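### 3.2 Tabletop layout and objects

The tidying tasks were set up on a light beige tabletop placed in a corner between two mint-green walls. We chose a corner over an open table because small kitchen counters often end this way, and the back of the surface is where people in our household survey said they keep the things they reach for least. The survey drew 1,794 responses in June, and storage jars were the item most often named as living "at the back."

Three objects were used in the layout discussed in this section: a jar with a screw-on lid, a round plate, and a thin stick. All came from the Prondska household set. The set has 36 items, and we left out anything with a printed label so that color and shape would be the main cues to what belongs where.
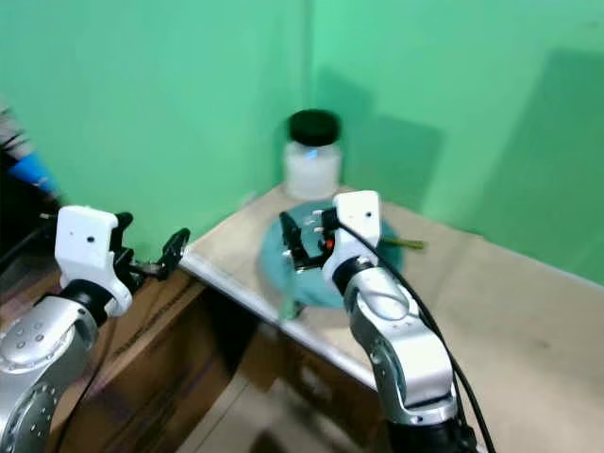

Household Objects Group, Department of Design Studies, Levchenko Institute

**Figure 3.** Corner layout with the lidded jar at the back, the teal plate in front of it, and the olive-green stick projecting to the right, past the rim of the plate.

The jar is the fixed point of the layout. Its black lid stands out against the green walls, while the milky white body is harder to pick out under bright light. The plate goes in front of the jar, flat on the table. In the written placement rules, a plate counts as "put away" when it lies flat and nothing extends over its rim. The layout in Figure 3 does not meet the second condition.

Long, thin items caused the most disagreement when raters scored the layouts. Some treated a stick that reaches over the bare table as part of the plate's contents, and others scored it as a separate item left out. We kept both scores and report them separately in Section 4. Raters worked from still pictures in the Terkalix viewer and scored 1,000 layouts in total.

Wall color was also recorded. The mint green was matched to a Vekeo paint card and kept the same for all corner layouts. Shadows on the walls were not edited out of the pictures.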